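Open Day FAQ – Larnon Robotics Lab

Updated June 19, 2025. Quick answers, more to come when we get a minute.

When is it?
Saturday, doors at 10, last group in at 3:30. Come when you like, groups go in as they fill up.

Where do I go?
Jakubowski Building, side entrance by the bike racks. The front door is locked on weekends, please don't ring the bell. Follow the green arrows up one floor.

Do I need a ticket?
Yes. Free, but we have 154 places and nearly all went on the first day in March. Check the Clukudura page for returns. Name on the list is enough, no need to print anything.

What will I see?
Tabletop manipulation mostly. One arm, one two-finger gripper, a table of everyday stuff – a plate, chopsticks, foam cubes, a bread roll, a small panda. Short tasks, picking and placing, opening things.

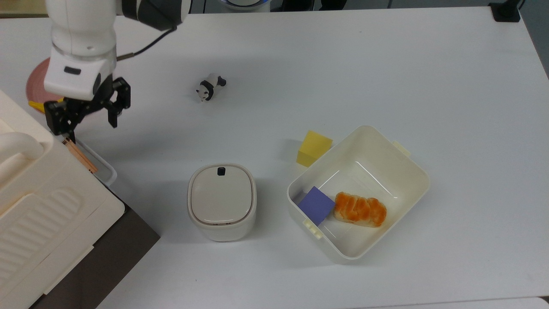 Each demo slot is short, then time for questions. If a run fails we reset and go again, so expect some waiting.

Can my kids try it?
Ages 8 and up, with an adult, at the practice station in the hallway. Not the main arm. Under 8s welcome to watch from behind the tape.

Is it safe?
Yes if you stay behind the tape. Staff have a stop button. Long hair tied back at the practice station, no scarfs.

Why is it so slow?
We run it at reduced speed for visitors. Also drawers are hard. A handle is a small target and the gripper has to hook it, then pull in a straight line without dragging the whole unit along the table.
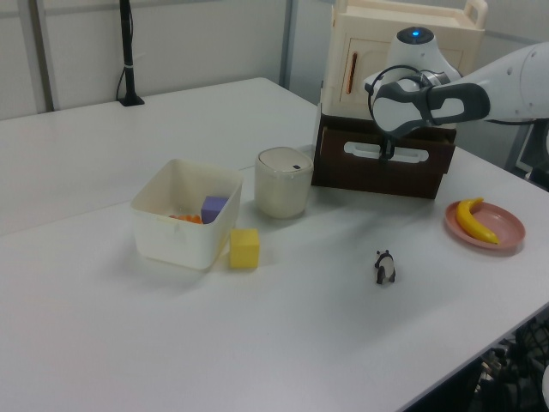 What software does it use?
Usomer, our own control package. Ask at the desk for the handout, theres a longer explanation in it.

Can I take photos?
Yes, no flash. Please ask before you film other visitors.

Parking?
Lot 2, free all day. Fills up by 11.

Elevator?
Yes, left of the stairs. Tell the desk if you need a seat near the front and we'll sort it.

Food?
Coffee and water only. Vending machine takes cards, somtimes.

I can't make it any more
Cancel through the link in your confirmation email so somebody else gets the spot.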